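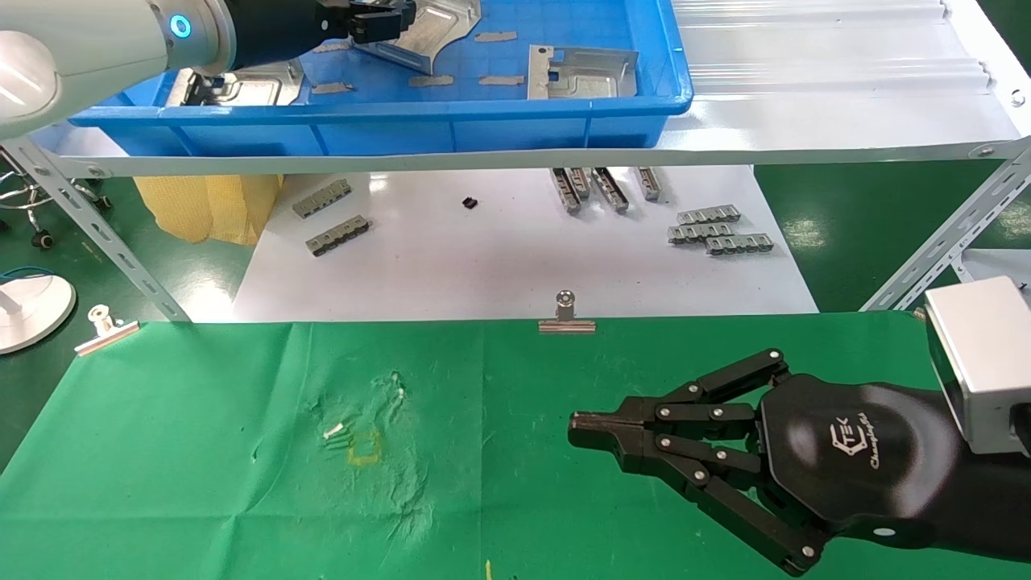

Keeping small stamped parts in order on a bench with a shelf over it

Workshop & Garage > Benches and Storage
Posted by Rajkumari Bhatia on March 30, 2026
3 min read

I sort and check small metal parts for a repair shop here in Arnerham, and I'm trying to settle on a layout that I don't have to redo every week. The parts are stamped brackets and flat connector strips with notched teeth along them, plus tan pads that go with the brackets, and a few very small black pieces.

Right now the brackets and pads share a bright blue plastic tray on the upper shelf. The shelf is white metal on slotted angle steel, bolted. Under it is the tabletop, and I keep a large white sheet over that and lay the strips out on the sheet. Some I lay flat and some I stand on edge, depending on what I need to look at. On edge I can see the teeth better. Flat they overlap and I end up with a stack that slides when I pull one from the bottom.

I also have a second work surface covered with a green cloth. I like the cloth because parts don't skid on it, but it has a patch of wrinkles and dark scuffs in the part I use the most, and small bits get lost in the wrinkles. A strip with teeth will also catch on it. The white sheet shows everything but the parts slide if I bump the table.

What I would like to know:

Should the brackets and the pads be in the same tray, or split up? They get used together, but the pads end up all over the bottom and a couple of times I have put a tray away with a pad still under a bracket.

Is it a bad idea to keep the tray on the upper shelf? I have to reach up and over, and I can't see the front of the sheet below when I do it. The other choice is to put the tray on the tabletop and lose space for the strips.

And is there a better surface than cloth or paper? I have looked at a rubber mat from Kultus but it only comes in black, and the smallest parts are black too.

The shelf is adjustable. I could raise or lower it but I would have to unload it first, so I would like to do that only once. The table is 34 inches deep, if that matters. I sit on a rolling stool for most of this.

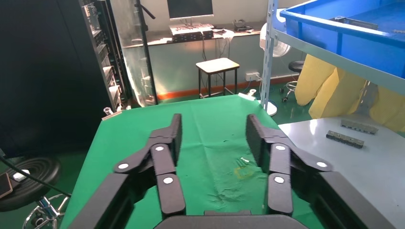 Green cloth on the work table, clipped at the far corners.

Edited to add: the cloth doesn't slide at the far corners. It's the near part that bunches up. I haven't washed it yet. There is also a faint yellow ring on it and I don't know what that is from.

halfinchdrive

I did incoming inspection on stampings for a long time and had a setup close to this, so I will go through it in the order you asked.

Split the pads from the brackets. You don't need a second tray. Put a small open box or a shallow lid inside the tray you have and keep the pads in there. They stay with the brackets, they get carried together, and you can see at a glance if one is missing. What causes trouble is a light flat part loose under a heavier part with edges. You pick up the bracket and the pad moves, or it stays behind and you think the set is complete.

If the brackets are different shapes, give each shape its own spot in the tray and always use the same spot. I used strips of corrugated plastic as dividers, cut to the height of the tray wall and slotted together. It took me one evening. Don't glue them in, because the mix of parts will change and then you have a tray that fits last year's work.

On the shelf height. I would keep the tray up there only when you are working on the strips. When you work on the brackets, bring the tray down, and put the strips away first. A tray you have to reach into with your arm over other parts is how things get knocked down. A bracket dropped on a strip standing on edge will bend a tooth, and you may not notice it until later. If you do want to pick from the upper shelf all day, the tray should be at the front edge of it and low enough that you can look down into it from the stool without leaning. Sit down, have someone hold a tape at your eye level, and set the shelf well under that.

With slotted angle you will find that the holes don't give you exactly the height you measured. Go one hole lower, not higher. Put the bolts in loose until all of them are started, then square it up and tighten. When you have it unloaded, check every bolt, including the ones in the braces. I have seen shelves like that loosen over a winter from nothing more than people setting trays down on them.

For the strips, stop overlapping them. I know it saves space. If they have notched teeth, the teeth ride up on each other, and the stack creeps sideways. Either lay them side by side with a gap, or stand all of them. For standing them I took a piece of wood the length of a forearm and ran shallow saw cuts across it, a little wider than the strip is thick. The strips sit upright in the cuts, in order, and you can pull any of them without touching the next one. Put a mark at one end of the wood so you always start from the same side. I had mine marked 811 because that was the job it was first made for, and the number stuck long after the job was gone.

For your smallest black pieces, use a white dish with a rim. A jar lid with white paint inside works. I would never leave something that size on an open sheet — one sleeve and it is on the floor, and then you are on your knees with a flashlight.

Rajkumari Bhatia

Thank you, this is very useful. The wood block with saw cuts is something I can make this week. Would you do anything to the cuts so they don't leave sawdust on the strips? These have to be clean when they go back.

halfinchdrive

Brush the cuts out with an old toothbrush, seal the block with two thin coats of clear finish, and let it dry for a few days before you use it. Check the width again after the finish is on. Mine got tight and I had to run folded sandpaper through each one.

If they have to be very clean, use plastic instead of wood. A cheap cutting board cuts fine with a hand saw. Scrape the burrs off.

marcy_in_back

Get rid of the cloth. I don't know why people use cloth for metal parts.

tablesaw_lou

I don't agree that cloth has to go. It's quiet, it doesn't scratch finished faces, and parts stay where you set them. But it needs to be flat and it needs to be clean, and it sounds like yours is neither in the spot where you work.

What I do with a bench cloth:

Wash it and iron it. A crease from being folded in a drawer will never come out by itself, and small things roll into it and stay. If there is oil in it, wash it separately and wash it twice. Dark scuffs from metal may not come out completely and that is fine, as long as they don't come off on the parts. Rub a white rag on the spot to see.

Clip it on all four corners. If you have clips on the far side only, the near side moves every time you rest your forearms on it. That is where your wrinkles are coming from. If clips on the near edge get in your way, wrap the cloth under the tabletop and clip it to itself underneath, or use double-sided tape along the front edge.

Turn it around now and then so the wear isn't always in one place. Once an area is rough and has pulled threads, it's time for a new cloth. A toothed strip will find every one of those threads.

Shake it out away from the bench. I run a lint roller over mine first, and then look at what is stuck to the roller before I throw the sheet away. I have found parts that way.

The yellow ring could be from a cup or a can or a bottle of something. If it doesn't wash out I would cover that area or replace the cloth. You don't want to find out later that it was flux or some kind of oil.

On the mat question, I would skip black for the reason you gave. Light gray or light green shows both silver and black parts without much glare. White is the best for finding things, but under a strong lamp it can be tiring, and bright metal washes out on it. If you stay with the white sheet, put a piece of thin shelf liner under it so the sheet doesn't walk. Then a bump to the table won't move the sheet at least, though it won't do much for loose parts on top of it.

One more thing on the stool. If it's on casters, keep cables up off the floor and off the seat. I rolled over a lamp cord for years and one day the lamp quit. A couple of adhesive hooks along the table leg took care of it. I also stopped using a spare stool as a place to put things down, after sitting on a set of calipers.

Give yourself 15 minutes at the end of the day to clear the surface completely and count parts back into the tray. If you leave a layout out overnight, cover it with something stiff. I use a clear storage box turned upside down. Don't lay a cloth over standing parts.

Rajkumari Bhatia

I have the cloth in the wash now. I'm going to try it with the near edge wrapped under, and lower the shelf one hole when I have the tray off it. For now the pads are in a lid inside the blue tray. I'll post again in October when we do the next big batch, if the layout holds up until then.

halfinchdrive

Good. Write down which hole the shelf was on before you move it, in case you don't like it.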